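Marbling bench, notebook, March

Second week on the stone pattern for the Prolia endpapers. Started at 8 in the morning, the room still cold. The size was cooked yesterday with carrageenan and rested overnight under a cloth. I skimmed it with newspaper strips before the first colour.
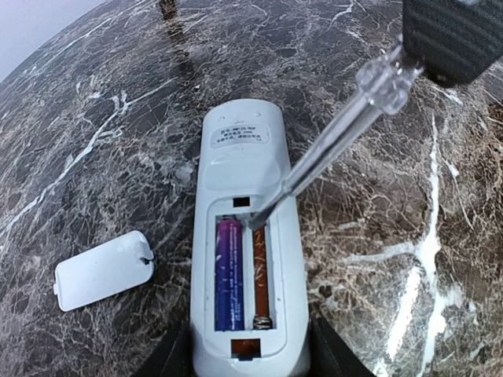
Marit Osvald
Paper bench, Kavitley bindery

Paper today is Lorente, lot 1510. It takes the alum more slowly than the old lot, so I sponged it on the felt side and left it under boards for up to 60 minutes. Please do not hang it on the line. The corners dry first and then the colour slips off them in the rinse. I marked the alum side with a small pencil cross, bottom left.
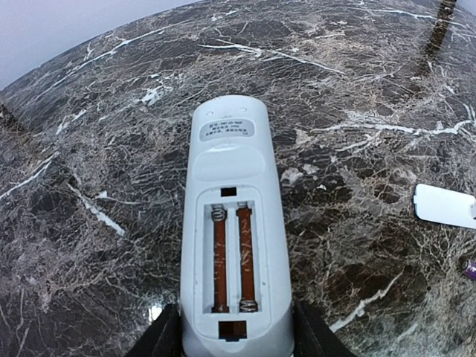 White remote control, back side up, on the dark marble.

Colours: black, a burnt brown, and a cream which I mixed from white with very little ochre. The black spread too far with the first drops of gall and pushed everything to the walls of the tray. I made a new cup of black with less gall. The brown was good immediately. The cream sank, two times, like milk in tea. I ground it again and added gall drop by drop until it opened to the size of a coin and stayed.

Result is 13 sheets, of which seven are good enough for the Prolia books. The others have white spots from air bubbles, or a hesitation line where I stopped while laying the paper. Those can go for box linings.

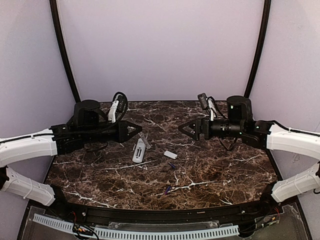 Marble tabletop, lavender walls behind and at the sides.

Water from the tap was very hard again. I will try the next size with distilled water, one small tray only, and compare.

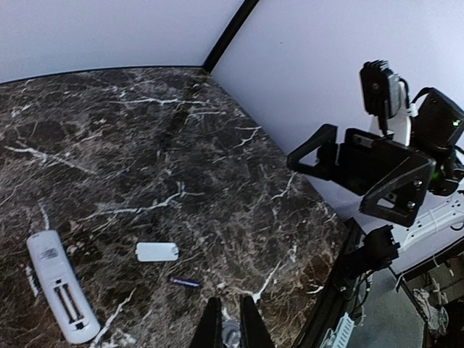

The order of throwing matters more than I wrote last month. What goes down first is squeezed by all that follows, and it becomes the vein. So for a dark stone the cream must go first, then the brown in large drops, and the black last. I had it the other way round and my veins were black. In the tabletop they are white and cream, thin, and they branch and cross over the chocolate and black, with no direction. My sheets still look too much like round pebbles. Perhaps a whisk with shorter straws will break the drops better.

To do: order alum from Drosach, wash both rakes, press the good sheets under the heavy board. The rest of the size is in the blue bucket, use it before tomorrow evening or throw it away.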